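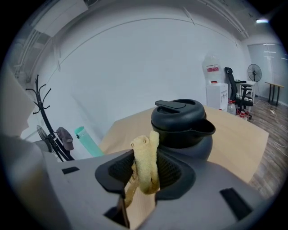
Floka Handheld Kit — Data Collection Group, Rivotden

Section 4. Recording table-wiping examples

Read this before you record anything. The Wijaya trainer will accept almost any file you give it, and it will report a healthy score on most of them. The score tells you how well the model copies your recordings. It does not tell you whether your recordings were worth copying.

4.1 Setting the table

1. Put the kettle, the bottle and one cloth on the table. Leave open wood around the kettle.
2. Stand at the near edge with both grippers in hand.
3. Check that every face of both marker cubes is clean. A thumbprint can cost you the whole take.
4. Start the recorder and hold still until the Lorko unit beeps.

Note: The quick-start card says the room "does not matter." We have our doubts. Keep fans, chairs and stands where they are for a full batch, then move them before the next one.

4.2 Recording a take

1. Pick up the cloth with the right gripper. Use the left to steady the kettle if you need to.
2. Wipe up to the base of the kettle and back toward yourself.
3. Release the cloth fully. Half-open jaws are read as a grip.
4. Stop the recorder and write down the take number.

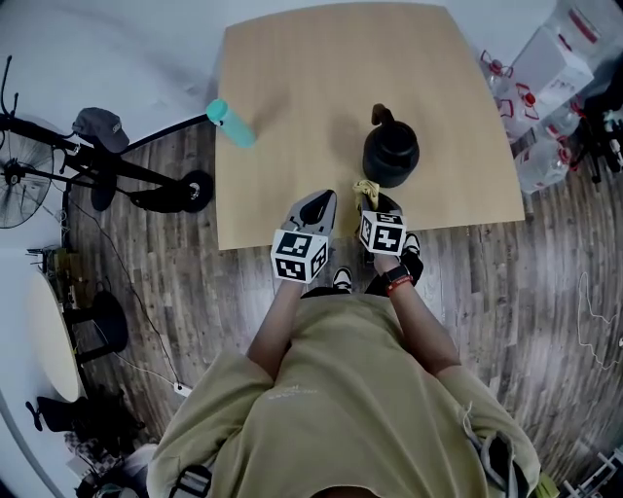

Figure 4-2. Cloth held in the right gripper, both jaws toward the kettle.

Caution: Do not yank a cloth that has bunched up in the jaws. Open the gripper and work it out by hand.

4.3 How many takes

Earlier editions asked for 1,000 takes per task. We no longer repeat that number as a promise. One batch of 39 takes, with the kettle moved each time, gave us a better model than a long run with it parked in one spot. That was one task and one table, so treat it as a hint.

Throw out a take if:
— a marker cube left the camera's view
— you dropped the cloth and picked it up off the floor
— you paused to think

The last rule is disputed. Some of us keep pauses in, and neither side has good numbers yet. If you keep them, tag them "P" in the log.

For export settings, see page 34.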